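Grutside Hall, building support
Ticket 1805: Lights in the big hall and up on the mezzanine
Status: open, waiting on parts
Category: lighting

Opened by the Stirnau office, February

Hello all, and thank you for being so quick with the door closer last month, it's a joy to use now! I'm writing about the lights in the big hall. The fluorescent fixture up under the ceiling beams has started buzzing, mostly in the mornings, and the little dome lamp that hangs lower down goes off by itself after 30 minutes or so and then comes back when it feels like it. I've tried the wall switch and I've tried leaving it alone. The tubes were changed in the fall, so I'd be surprised if they were worn out already (but I've been surprised before).

Reply from building support, 9:40 a.m.

Good morning, and thanks for the nice clear note. Could you tell us whether the buzz stops when the ventilation is off? The ducts run close to the beams up there and a loose bracket can sound an awful lot like a bad ballast. Please don't climb up to look, the ceiling is much too high for the office stepladder.

Stirnau office, 11:15 a.m.

No climbing, I promise! We shut the ventilation down for 18 minutes and the buzz carried on just the same, so I think your bracket is innocent. The dome lamp went out once in that time. I stood by the mezzanine railing to listen and the sound is clearly coming from the fixture.

Building support, 2:05 p.m.

Perfect, that helps a lot. We'll order a Brustar ballast, part 832, and check the wiring on the dome lamp on the same visit, with the lift from Baird. We'll need the floor under the fixture clear and the mezzanine closed while the lift is up.

Stirnau office, 3:30 p.m.

Wonderful, mornings are best for us, and I'll put a sign at the foot of the stairs, as people do like to gather along that railing and chat. Just send me a time and I'll let everyone know. I'm leaving the ticket open until both lights have behaved for a whole week.

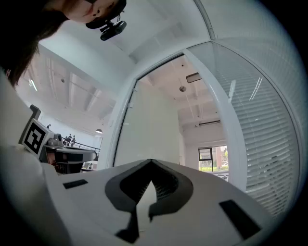
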